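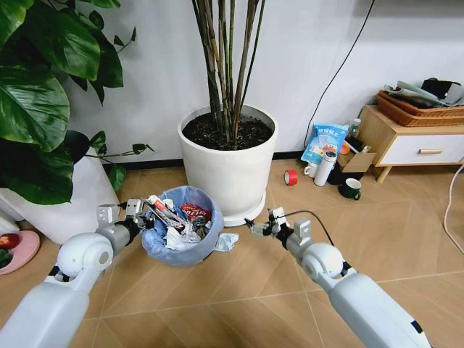
A lined bin holding mixed waste, including wrappers and tissues.

Home | Projects | Reports | Archive | Contact

April 9, 2020
By Glenys Hebden

Household Waste Sorting in Iltville and Pruren: Final Project Report

1. Purpose

This report examines how well residents of two towns separate recyclable material from general trash. Iltville collects both on the same day. Pruren collects recycling every second week and asks residents to rinse containers first.

2. Method

A printed survey was delivered to 1202 households in December. Completed forms were received from 411 of them. The survey asked which items were placed in general trash and where residents looked for guidance. Staff at the Blackburn transfer station also answered written questions.

3. Findings

Snack wrappers and paper tissues were the items most often reported in general trash in both towns. Many residents of Pruren were unsure whether coated paper could be recycled. In Iltville, the main complaint was a lack of storage space in apartment kitchens. The Gremen leaflet was the most common source of guidance, although several respondents held an outdated edition.

4. Limits of the Study

Answers were self-reported and were not checked against collected waste. Renters were underrepresented in the Pruren sample.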